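Inventory at Bilesden

The contract covered one household, deceased, no heirs located. Plirach had the clearance and I had the list. I was paid per line. A line was an object, a condition, a destination and a value, and the rate did not change if the object was a piano.

The form came from the head office and had been written by someone who had worked in warehouses. It did not have a field for remarks. Remarks were to be kept in a separate notebook and destroyed when the job closed. This is the notebook.

1. Kitchen, upper cupboards

The cupboards held glasses, jars and a tin of buttons. I set the value of the tin at zero and its destination at disposal. The buttons were sorted by size inside twists of newspaper, and the twists were labeled in pencil. The labels gave garments: gray coat, school blouse, August dress. I looked for the garments later, in the wardrobe, and none of them was in the house.

Under the procedure a container and its contents are one line. I entered one line.

2. Kitchen, lower cupboards

Pans, lids, a grater. The lids outnumbered the pans. Each lid was tried on each pan, and the ones that fit nothing were entered as scrap. There was one very heavy lid that I tried on everything twice.

At the back was a box with the name Mihăilă written on the side in marker. It was the name on the mailbox too, and on the contract. Inside the box were receipts going back to the year the house was wired, bundled by supplier. The largest bundle was from a shop called Uria, which sold tableware on installments. There were 40 receipts for the same amount, and after them one for a smaller amount, stamped as final. The goods were entered on the first receipt as "plates, everyday, mixed colors."

I did the arithmetic on the back of the form. The plates had cost more than the stove.

3. Table

Tableware is graded on a bare table against a bare wall. The surface should be white or near white, and the light should be even. Patterned cloth hides chips. The plates are laid out singly with space between them and checked at the rim first, then at the ring where the base meets the rim, then underneath.

I laid out three of the everyday plates, one of each color. The gray went on the left and the green next to it, with a gap. The white went farther back on the right, where it was hard to make out. On a white table a white plate is mostly its own shadow, and the grader has to find the rim by its shading. 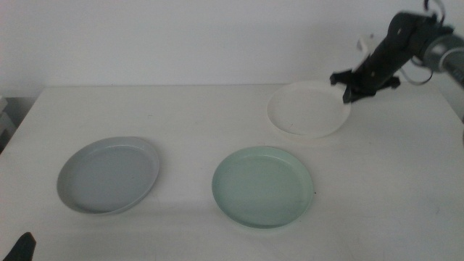

4. Condition

The codes run from A to D. A is unused. B is used with no damage. C is used with damage that does not affect function. D is broken. Nine out of ten lines on any clearance are C, and a grader who writes C without looking will be paid the same as one who looks.

I looked. The gray was B. The green was B. The white had knife marks across the base that showed only when it was tipped toward the window. They all ran in one direction and stopped short of the rim. The gray and the green had no marks at all.

One person had eaten from one plate. The others had been washed and put back in the cupboard, or had never left it. The form does not distinguish between the two and neither could I.

I entered the white as C.

5. Destination

Sets travel together. A set is defined as two or more pieces of the same make and size, and color is not considered. The system therefore wanted the plates in one crate, bound for the depot, where they would be sold by weight.

The minimum value for a single line is 50 cents. Anything under that goes to disposal, and the grader may take disposal items home if a slip is filled in. I had worked 81 clearances at that point and had never filled in a slip. I kept a few blank ones in the back of the notebook, for bookmarks.

By weight, the white plate came to 60 cents. I weighed it again and got the same figure. I then changed its condition from C to D. A broken plate has no value by weight, because the depot will not take it.

The slip asked for a reason. I wrote "household use."

6. Closing

The job closed in June 2018 with a little over 1,000 lines. The gray and the green went to the depot as a set of two. The tin of buttons went out with the disposal load before I had thought of the slips.

The notebook was due for destruction the same week. I eat at a dark table now, and the plate is easy to see on it. The knife marks run from left to right. I have tried to cut along them, but I hold the knife in the other hand.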